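Magazine > Features > Automation

Teaching Two Arms to Sort a Brake Job
By Araceli Galindo | August

The building that houses the Lendholm workshop was put up in 1932 for the repair of delivery trucks. Brake parts are again on the tables there, although the work of handling them is now being taught to a machine.

Under an agreement with Stultel, a supplier of reconditioned parts, the workshop is gathering examples from which a learning system will be trained to handle pads and brackets with two arms. Each example is one complete attempt, guided by a trained operator and stored with the positions of both arms. The current plan calls for 200 examples of each task. Almost 48 are recorded on a good day. 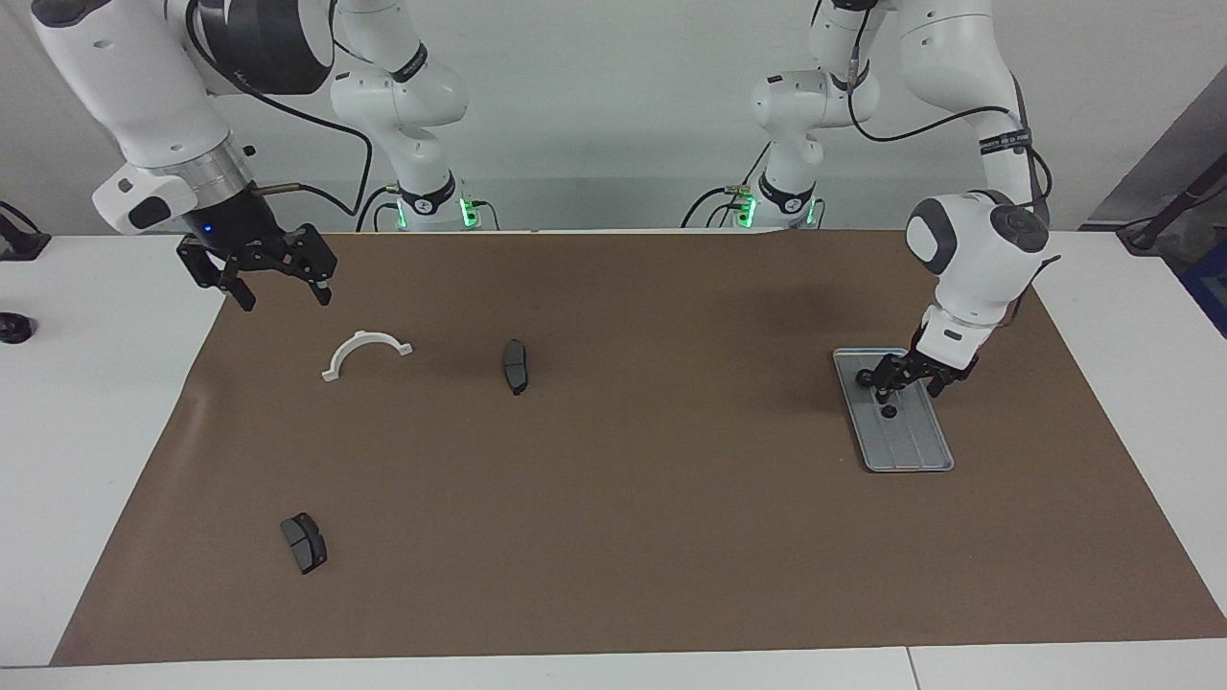 Lendholm Workshop | Department of Machine Learning and Handling

Two brake pads and a white semicircular bracket lie on brown paper, with a ribbed metal tray to the right. Operators are instructed to change the placement of the parts between attempts, so that the system does not come to depend on a single layout. The angle of a pad matters as much as its location.

"A clean example is useful, but a slow correction may be worth more," said Soledad Bautista, who supervises recording. Attempts in which an operator misses a part and recovers are therefore kept and labeled. Those interrupted by a fault are discarded.

Every Wednesday the department reviews the week's recordings and decides which layouts are underrepresented. Training on the first group of tasks will begin when all 5 have reached their quota.

Contact the editors | Copyright Lendholm Workshop. All rights reserved. | Back to top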